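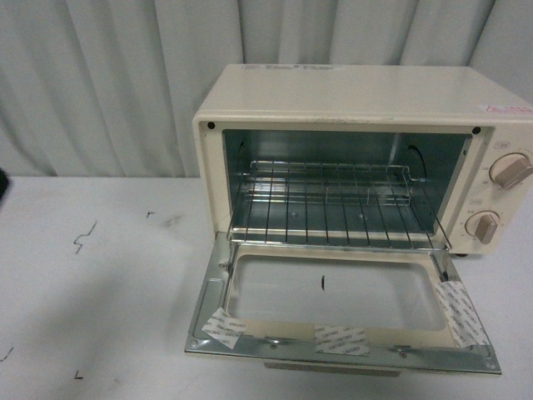
Toaster oven with the door let right down and the rack in place, ready for a going-over.

Getting your kitchen ready for a hired helper robot

Several of you have written in since the spring asking whether the Vuritz home helper is worth the money, and what on earth you need to do to the house before it comes. I've had it on hire through Clirnunmont for a good few weeks now, so I shall put down what I've learned, with the usual warning that I do go on a bit.

First, the cost. It was £40 for a morning when I booked, or £580 for the season if you take the Yeh plan, with the visits spread out as you like. I went for single mornings to begin with and moved over to the plan in June. The person on the telephone at the Primholm office was very patient with me and didn't push it at all.

Start with one small appliance
A toaster oven is a lovely first job. Unplug it and let it go stone cold, then put it on a clear table with plenty of space in front. Open the door fully before the helper begins, because it is much better at reaching into a thing than at opening one, and mine made rather a meal of door handles to start with.

Leave the rack in if you'd like to watch it being lifted out (I always do!), but straighten it first. A rack sitting skew on its supports will catch, and the helper will keep politely trying until you step in.

Go round the door and take off any bits of packing tape. You certainly don't want tape on metal that is going to get hot, and the helper won't pick at it for you. A warm damp cloth held against the edge for a minute usually loosens it, and a wipe of cooking oil sees to whatever stickiness is left behind. Don't scrape at the glass with a knife.

Pale tops and pen marks
If your table is white, as so many are now, you will see every stray mark. Try a drop of washing-up liquid on a soft cloth, then a little bicarbonate paste, and rub gently. I do these by hand – the helper wipes nicely in long strokes but doesn't go back to a stubborn spot.

Then look down
I spent all my time fussing over the worktop and quite forgot the floor. Before each visit I now walk round slowly and look at anything set into the boards or standing up from them.
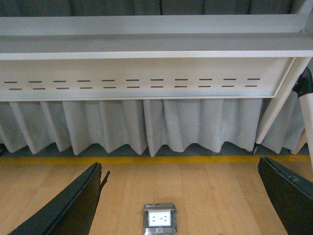 Gripper fingers on either side of the floor socket, with the pleated curtain behind.

Floor sockets want the most thought. If yours has a lid, shut it. Never wet-mop near one, and tell the Clirnunmont people about it when you book so they can mark it as a place to leave alone. A dry brush is quite enough for the boards round about, and for dust inside the box itself, switch off at the mains and call your electrician if you're in any doubt.

Curtains that hang under a table are the other thing. They're a blessing for hiding clutter, but cloth near the floor can get pinched in the fingers, so tie it back or clip it up with clothes pegs while the work is going on. Move whatever you keep behind it as well, or at least push it to the back.

What I think of it so far
It is slow. My toaster oven took 56 minutes on the first go, and I could have done it in a quarter of that with the radio on. On the other hand my wrists don't ache afterwards, and I got a whole batch of marmalade labelled while it worked. For wiping, lifting and fetching I've been very pleased. For baked-on grease you will still need your own elbow, some soda crystals and a long soak in the sink.

If you only want it for the odd clean, stay with the single mornings. Ask for the soft finger pads when you book – they come at no extra charge, and they're kinder to enamel.

Next month: descaling the kettle, and a better way to store baking trays.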